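Speaker notes: House rules for two-armed bed work

Slide 1. Title
Say hello, say which team I'm from, thank Ubaldo Messina for setting up the room. Phones off. Questions at the end, except from Dolness people, who may interrupt.

Slide 2. Why we wrote rules at all
Plendlow had no written practice for bedding tasks until last January. Each operator had a method. Pillowcases were done one way in the morning and another way after lunch. When we went back over 3,379 runs, 553 could not be compared with anything because the start position was never written down. Pause here. Let the number sit.

Slide 3. What we borrowed
We began from the Monti bench rules, which were made for hard parts on a table. Most carried over. Three did not: fixed grip height, fixed grip force, and "clear the work surface." A bed sags and a sheet creases. You will never get it as clean as a bench.

Slide 4. Before the arms move
Read these out slowly.
- Both grippers open, held above the cloth, no contact.
- Each wrist view checked separately. One good view does not cover for the other.
- Cable loops hang outside the arms, with slack at the wrist. Move each arm through its reach once and watch the cable, not the gripper.
- Anything on the bed that is not part of the task gets written in the run sheet, including bags and wrappers. Loose plastic goes in by name. A thin film can pass for a fold of cloth in a wrist view.

Slide 5. While gripping
Two-handed lifts need a grip near each end. Take hold with one side, stop, take hold with the other, stop, then lift. If either side slips, both arms stop. Do not let the second arm carry on and finish the job - we lost nearly a whole afternoon at Jumar to that habit.
Slow speed until the fabric is off the mattress.
Person on the stop button stands where they can see both wrists. No second task, no laptop.

Slide 6. Afterward
Open, raise, then back off. In that order every time. Write down where the item ended up, even if it looks fine. The full sheet has 27 lines and takes a few minutes once you know it.

Slide 7. The work itself
Leave these up while people read the handout. Point out the cables on the two wider views. Don't talk over them too much.
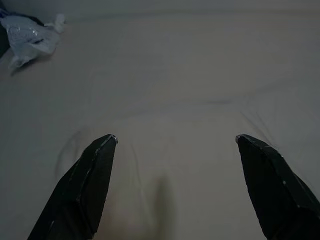
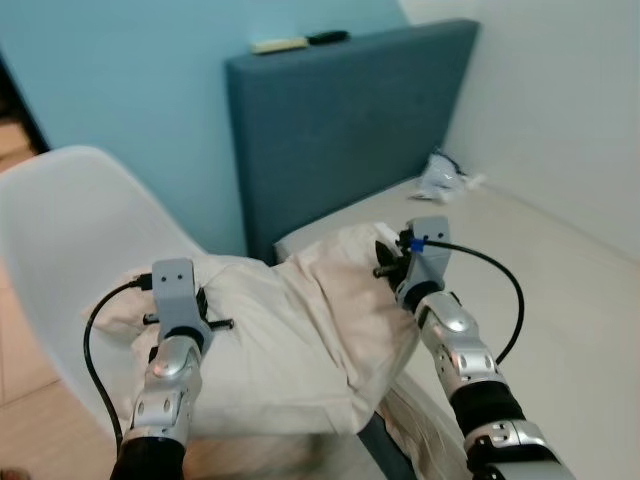 Both arms on the pillow, one grip toward each end.
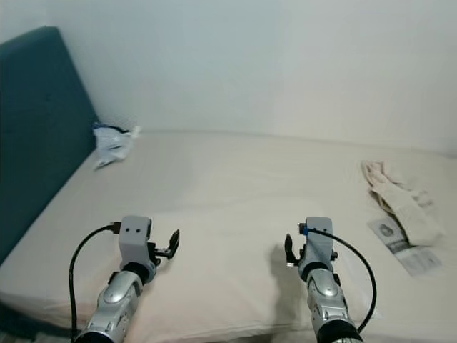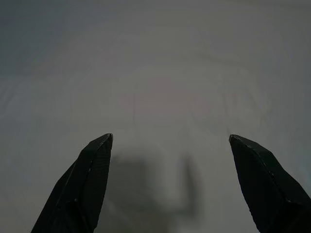 Gualtiero Sanna

Slide 8. What is still open
We have no agreed rule for how much wrinkling is allowed at the start of a run. I would like one. Ubaldo thinks a reference photo taped to the run sheet is enough, and he may be right. Ask the room for a show of hands.

Questions. If time is short, skip the one about gloves and send people to the handout.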